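Tratomia wants shops to rent a folding arm. The numbers are thin

26/11/2022
By Baiba Krūmiņa

Tratomia, a small automation firm that until now has sold conveyor parts, has started taking orders for a garment folding service it calls Orer. The pitch is simple enough. A secondhand shop or a laundry pays a monthly fee, Tratomia brings in a robot arm and a cloth-covered work surface, and the arm folds whatever the staff put in front of it. The fee is 2,000 euros a month, with a minimum term of 4 months. Installation is extra, and the company would not say how much extra.

The brochure promises "hands-free folding for every garment you sell." I asked which garments that meant. The answer, after some back and forth, was jeans and T-shirts at launch, with towels to follow in January. Shirts with buttons are "on the roadmap." Dresses did not come up again after I mentioned them.

The sales team makes a lot of the green cloth. It is there so the software can pick out the edge of a garment, and buyers are told not to swap it for another color. What happens with a green garment is a fair question for a shop that sells old army surplus, and the reply I got was that such items should be "set aside for manual handling." That means somebody folds them.
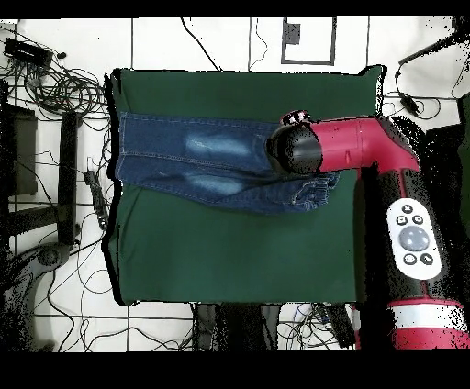

Denim is what Tratomia prefers to talk about, and I can see the appeal. Jeans are heavy, they stay where they are put, and the seams give the thing something to go by. They are also about the easiest item in the shop for a person to fold. A Saturday temp can get through a pile of them while talking to a customer. The items that eat up staff time are slippery blouses, knitwear, fitted sheets and anything with a hood, and none of those are in the first release.

Then there is speed. The company's figure is 30 garments an hour. Its own small print says this is measured with garments already laid flat and the right way up, which leaves out the part of the job where someone fishes them from a bin, shakes them, turns the legs the right way out and spreads them on the cloth. If a member of staff has to stand there and do that, the shop has bought itself half a fold. I put this to Tratomia and was told that automatic loading is "being explored with partners." No partner was named.

A rival service from Vanon, launched last year, quotes a lower rate per hour but includes a feeder in the price. It also handles fewer kinds of clothing. Neither firm has published a test carried out by anyone outside the company, so comparing the two means comparing brochures.

The one paying customer Tratomia would put me in touch with is Mägi, which runs a chain of used clothing stores and has had Orer on trial in its sorting hall for 31 days. Its operations office was polite about the service and careful with its words. The folds are neat, I was told, and the staff like having something else do the jeans. Has it saved any hours? The office said it was "too early to give a figure." Will they sign for a full year? Also too early.

Mägi did say that the thing takes up more floor than expected once the cables are counted. The arm needs clear space on every side, and people have to keep out of its reach while it moves. In a big sorting hall that can be arranged. In the back room of a single shop, where the steam iron already shares a corner with the kettle, I have my doubts. 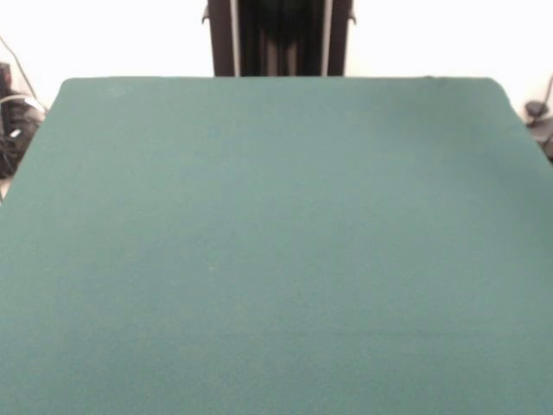

The green felt work surface with nothing on it, and the dark column behind.

Support is the other weak spot. The basic fee covers remote help in office hours only. A visit from a technician is billed separately, and so is a new cover for the work surface if it gets stained or torn. Tratomia calls the cover a consumable, like printer ink. Anyone who has owned a printer will know how that tends to go. The contract also lets the company raise the fee after the first term with one month's notice, a line that sits on the last page and was missing from the summary I was first sent.

On data, the terms say that pictures taken during folding may be used to improve the service. A spokesperson said the cameras look at garments and that faces are blurred "where they occur." Shops with staff working nearby may want that in writing, along with how long the pictures are kept. The draft contract gives no period.

None of this makes Orer a bad idea. Folding is dull work, it is hard on the wrists, and more than one shop manager I spoke to would gladly hand it over. But at this price the customer is paying for a narrow skill and helping to train the rest of it at the same time. Tratomia could settle most of these questions by letting an outside tester bring a mixed bag of clothes and a stopwatch. I asked if I could do that. The company said it would be happy to arrange a demonstration with garments from its own selection.

Orders are open now to business customers. Tratomia says the first full installations will begin in January, and that the trial at Mägi will carry on until then. There is no version for the home, and the company says none is planned.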